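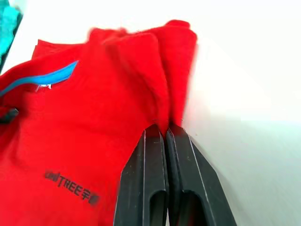

Print | E-mail

Re: [Lirncombe-swap] Washing at 30 - does it get anything clean?

Elias Awwad wrote:
> I've been doing everything at 30 for 2 months to save on the
> electric, and the towels have started to smell like a pond. Gym
> tops are worse. Is it the machine, the powder or me? Don't want
> to go back to 60 for the lot if I can help it.

Hi Elias,

Ours went exactly the same way last winter! I blamed the drains, then the dog, and in the end it was the machine. If you only ever wash cool, a sort of grey slime builds up behind the rubber seal (have a feel round the bottom, but put a glove on first). I now run it empty on the hottest setting on the first Thursday of the month, with a scoop of plain soda crystals, and leave the door open afterwards.

Towels and bedding I still do at 60. Everything else gets 30 and comes out fine, school polo shirts included, though I do rub the collars with a bit of bar soap first. Go easy on the softener with gym stuff - it coats the fabric and the sweat gets stuck underneath.

Liquid or powder? I changed back to powder in November and the whites are better for it. The big Luritum box says 86 washes, which I'd take with a pinch of salt, but it lasts the 4 of us a good long while. Polák's on the corner had it cheaper than the supermarket when I last looked.

Do you want to borrow my airer? It's only sitting in the shed.

Bev

Print this message | E-mail this message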